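Simulator seats vs. a real arm, what would you buy first?

torquebudget
We have $1,455 left in the automation line and it vanishes in September if I don't spend it. Wullmont wants almost all of it for 12 months of their kitchen sim. My boss wants "something he can touch." Talk me into or out of it.

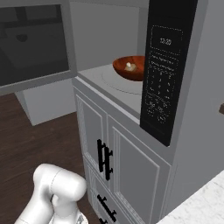
The catch is that the quote covers one seat, and there are 3 of us. I foresee a sign-up sheet and hurt feelings.

gearlash_20
Sim first. A used Prollport arm eats your whole budget and then you need a table, a fence and a fuse box that doesn't cry.

mopbucket
Disagree. Sim kitchens are spotless and mine has a drawer that needs a hip check. Buy a used gripper from Flelteck and learn something.

torquebudget
A gripper with no arm is a very expensive clothespin.

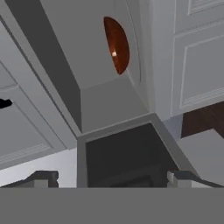
Wrist cameras are the line item I'd fight over. Santoso charges extra for that view in their package, and I'd pay it. Looking up between the two fingers at a dark cabinet opening, you find out how little the hand has to go on. Better to learn that before paying for mounts and cables.

mopbucket
Fine, but get the price for year two in writing.

torquebudget
Asked. They said they'd "circle back." I'm asking for two seats at the one-seat price while they circle.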